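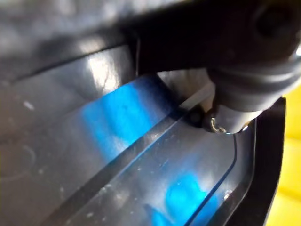 One of the dark see-through trays, with blue showing through it

Bench Assistants (Part Time), Lerkeck Sorting and Packing Room

Lerkeck is looking for two patient, good-humored people to join us at the sorting and packing benches. We take in mixed boxes of household odds and ends, check what is in them, match loose parts to their trays and lids, and pack everything up again so it goes out tidier than it came in. Last November we handled 1,401 pieces, which was a busy month by our standards, and we would dearly love a couple more pairs of hands before the next one comes along!

You don't need to have done this kind of work before. What we hope for is someone who enjoys a slow, careful job, who will turn a molded tray over to see which way up it belongs, and who doesn't mind asking when a part has no obvious home (we all ask, all day long). You will be on your feet for much of the shift, though there are stools, and you should be comfortable lifting a box of some 20 pounds with help.
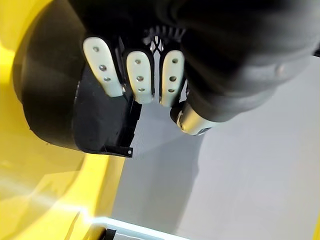

Light gray work surface, sorting room

Shifts are four hours, mornings or afternoons, and we are happy to work around school runs and other jobs. Your first two weeks will be spent beside one of our regular bench staff, learning the Zindent shelf labels and the packing sheets. The labels look like alphabet soup at first – please don't let them scare you off.

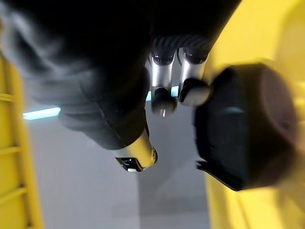
Packing is the part of the job most people come to like best, and it takes a little longer to learn than sorting does. Flat things more or less pack themselves. The awkward ones are bulky and rounded, like the big black puck-shaped piece with the thin lip along its edge, and for those you will want to try a few positions in the box before you reach for the paper.

We offer paid training, paid breaks, free parking behind the building and a decent kettle. Shifts can be swapped with a day's notice.

To apply, send us a short note about yourself and the hours you could manage, marked "Bench Assistant", or drop it in at the Lerkeck front desk. A résumé is welcome but a friendly letter will do just as well. Please let us have it by 09/04/2018.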